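**Jemach school district extends computer reuse program through July**

The Jemach school district will continue its computer reuse program for a second term, following a vote by the district board on Friday. The program collects retired desktop computers from public offices and local businesses, removes or erases the stored data, and places working machines with families, libraries and adult learning centers.

Over the past term the district received 1,614 computers. Of these, 1,000 were returned to use and 447 were taken apart for parts. The remainder are in storage at the Carbone Street depot and will be assessed before the start of the new school year.
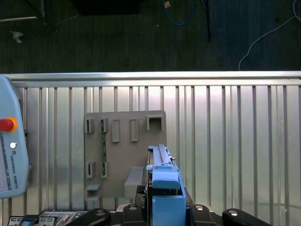

Under the extended program, the depot will accept equipment on weekday mornings and, for the first time, on one evening each week. Donors with more than 15 machines are asked to book a delivery slot in advance. The district has also set aside funds to improve the work areas at the depot and at the Wamon branch library, where minor repairs are carried out. The plans deal mainly with storage, lighting and the routing of power and network lines. Cables laid over carpet, such as the blue one and the thin white one seen here, are to be moved into covered floor channels at both sites. The work will be done in stages so that neither site has to close.

Data security remains the first concern of most donors. In a survey conducted by the district, offices that had declined to take part most often gave the handling of old files as the reason. The district has therefore revised its intake rules. Every storage drive will be logged by serial number on arrival and kept in a locked cabinet until it has been erased or destroyed. Donors may request a written record for each drive. Those who prefer to remove drives before delivery may continue to do so, and the district will fit replacements from its own stock. 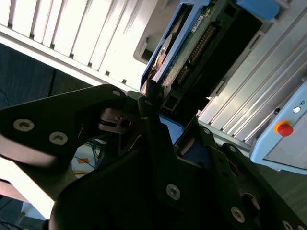 *A hard disk drive in its blue plastic carrier. New intake rules for drives take effect with the extended program.*

Drives that fail the erasure process will be passed to Bralto, a recycling firm that already handles metal and circuit board waste for the district. Bralto will collect from the Carbone Street depot each month at no charge and will retain the value of the recovered metals. The agreement may be ended by either party with 60 days' notice.

The board also approved changes to the way finished computers are assigned. Until now, requests were filled in the order in which they were received. Under the new rules, households with a school-age child and no working computer will be served first, followed by adult learners enrolled in a district course. Libraries and community groups will be able to apply
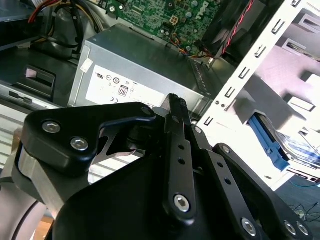 for any machines that remain at the end of each month. Applications may be made at any branch library or by mail, and applicants will not be asked to provide proof of income. Computers are supplied with a keyboard, a mouse and a basic set of office programs. Monitors will be provided when available.

Each machine carries a 90-day guarantee. If a fault develops during that period, the user may bring the computer to the Wamon branch library and exchange it for another of similar age. The district does not offer home visits, and it cannot recover files from a machine that has been returned. Users are advised to keep copies of schoolwork and other important documents.

A short course in basic computer care will be offered again at the Wamon branch library. The course covers cleaning, safe storage, passwords and the replacement of simple parts. It is open to all residents aged 14 and over, and places are free of charge. Registration opens at the front desk at 9 a.m. on the first day of the month.
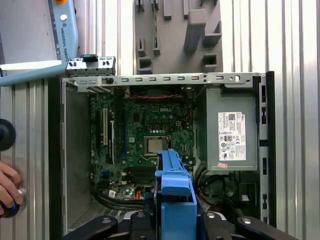 Funding for the extended program will come from the district's general budget and from the sale of spare parts. The board considered a proposal to charge a small fee for each computer but did not adopt it. A second proposal, to accept laptops and tablets, was sent back to district staff for further study. Staff were asked to report on the cost of battery disposal before the matter is discussed again.

The district will publish intake and placement totals at the end of each term. Offices and businesses that wish to donate equipment may obtain the intake form from the Carbone Street depot or from any branch library in Jemach.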